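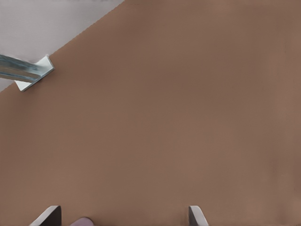 Efa Bevan wrote:

> Could whoever is running the Friday visit at Hestside say how much of it will be on the simulator and how much on the real arm? I have 8 people coming from Karnmont and two of them only want to see the real one. Also, is there parking, and do we need to sign anything beforehand?
>
> Efa

Hi Efa, and everyone else who asked the same thing off list,

The first half is all simulator. Khanyisile Venter will drive it from the desk by the window and the view goes up on the big screen. We use the view from the gripper, so you see the fingers and the tabletop and not much else. People who expect to see the whole arm find that odd for the first few minutes. She will switch to the wide view if anyone asks – please do ask.

The job is a plain pick and place. We have 2,746 simulated runs logged on the current settings, and 91 percent of them finished without a stop. Khanyisile will replay a few of the ones that didn't, which last time got more questions than the good ones.

The real arm is in the second half, next door. The room holds 5 visitors at once plus the operator, so your group will have to go in two turns. If your two people want to skip the simulator they can go in first. Tell me their names by Thursday night and I'll put them on the sheet.

Prys Beddoe asked whether the two halves use the same controller. They do, apart from the speed limit, which is set lower on the real arm when there are guests in the room.

Parking is behind the Kekana building, not in front. The front spaces belong to Girnine and they do tow. There is one form to sign and you can do it at the door. Closed shoes, please.

Doors open at 9:30 and we start at 10. Coffee is in the hallway and can't come into either room.

Still open: Sunita wanted a handout with the run settings on it. I have a draft but the table on page two is out of date. If it isn't fixed in time I'll send it to the list the week after.

Lerato Pretorius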